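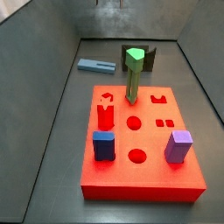
Shape sorter in the gray bin, four blocks standing.

2018-10-28
Stovinville shop, humidity log and the business of the swelling drawers

Humidity at the bench read 69 percent on the wall dial when I came in. The digital one on the lumber rack disagreed, as it does with everything. I have stopped averaging the two. From now on the wall dial is the official reading and the digital one is a decoration with a battery in it.

Dehumidifier had shut itself off overnight with the bucket full. Emptied it, restarted it, listened to it complain. The drain hose we ordered from Skimley is still on its shelf in the packaging because it fits the other model. I measured before ordering. I measured the other model.

Drawers from the Oakley map cabinet: the bottom two are stuck again. The top ones run fine, so either the damp is settling low or I planed the bottom ones on a day when I was feeling optimistic. Marked the rub lines with chalk and did not plane anything. If we take them down to fit in October they will rattle around in January when the heat is on. They stay fat for now.
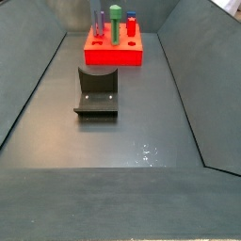
Green peg mid-block, red one with the blue cap to its right.

Weighed the oak test piece at 822 grams. It goes back on the scale at the end of the week, same spot on the rack, ends sealed with wax. Please don't use it to prop the door. It has been used to prop the door, and the dent is now part of the data.

Glue-up on the replacement drawer bottom went badly. Too much open time, one clamp short, and the panel crept sideways while I was across the room looking for the clamp. Pulled it apart with warm water and a lot of muttering. Will redo it with cauls and a dry run, which is what the page from last time says in my own handwriting, underlined.
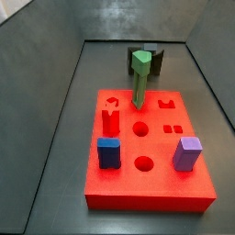
Finish samples on the long offcuts: shellac has blushed on 3 and 4, the wiped oil looks all right and is still tacky on 5. Moved the lot up off the floor. The oil can says dry overnight, and I would like to visit the place where they tested that.

Power meter on the dehumidifier circuit reads 1,524. Write the next number under it in pencil.

Still to do:
Return hose to Skimley, get the right one
Call Ritdale about the 9 mm dowels, which came as something else
Wax the runners on the top drawers only
New battery for the decoration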